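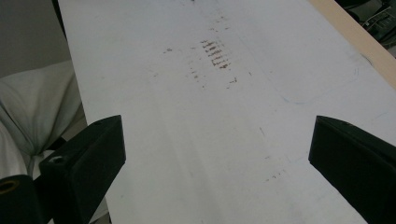
**Dept. of Surface Care and Materials, second-year project group**

# Does a "no-residue" cleaner leave no residue?

Report by Shagufta Naqvi and Arsalan Pirzada
Supervisor: Inger Ravn
2023-09-22

## Why we picked this

The supplier sheet for Anaritz, the spray we were given, claims it lifts "everyday marks" from white work surfaces in one pass. It doesn't say what an everyday mark is. Our white worktop has faint scuffs and streaks, a patch of short reddish-brown dashes stacked one over another, and a thin outline of a big rectangle with soft corners. We think those are three different problems, and a sheet that treats them as one should be read with some care.

Arsalan expected the spray to do fairly well. Shagufta expected it to do about as well as warm water. Neither of us had anything to base that on, so we wrote both guesses down before we began.

## What we did

We didn't want to start on the worktop itself. Ghazala Paracha, who ran last year's project, let us have her leftover melamine offcuts, 32 in all. We marked each one with pencil, ballpoint or tea, left them overnight, and wiped them the next morning with one of these:

- Anaritz, straight from the bottle
- Grultell, the cheaper spray from the supply closet
- warm tap water
- a dry cloth

That gave us 8 offcuts per treatment. Every offcut got the same number of strokes from the same person (Shagufta, who has the steadier arm). Yasir Minhas scored them afterward from 0 to 5 without knowing which was which. We did the labels in code, but Anaritz has a strong lemon smell and we doubt he was fooled. 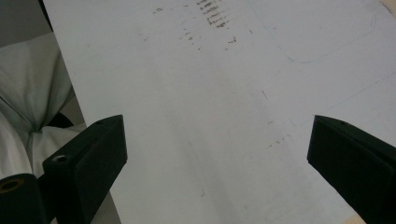

Pencil was the easy one. All three wet treatments took it off well enough that Yasir gave them nearly the same scores, and even the dry cloth managed a fair amount, though it smeared more than it lifted. If pencil is what the supplier means by an everyday mark, then the claim holds, but so would the same claim printed on a bottle of water.

Tea was less clear. Anaritz scored a little higher than Grultell, and both beat water. The gap between the two sprays was smaller than the gap between two offcuts that had been given the same treatment, so we don't trust it.

Ballpoint beat everything. The best score any offcut got was a 2.

## The residue question

We had planned to test this by wiping each offcut with a black cloth after it dried and looking for haze. It was a poor test. The cloth shed lint, and after the first few offcuts we couldn't tell lint from haze. Inger suggested tilting the offcuts under a lamp instead, and that did show a dull film on some of the Anaritz ones - but also on some of the water ones, which points to our tap.
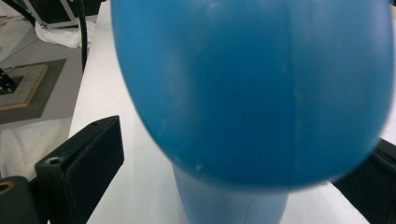
We would use distilled water if we ran it again. We would also want a surface with some age on it. Clean offcuts with one-day-old pencil on them are a kind test, and the marks people complain about have had much longer to settle. A worktop also gets leaned on and has things dragged over it, and we didn't try to copy any of that.

## What we can say

Anaritz removes fresh pencil. So does water. On tea it may be slightly better than the cheaper spray, and on ballpoint we'd call it no use. "No residue" is unproven either way, and the fault there is ours as much as the supplier's.

Arsalan still thinks it's worth keeping a bottle for tea. Shagufta doesn't. The score sheets are in the group folder, with Yasir's handwriting typed up next to it.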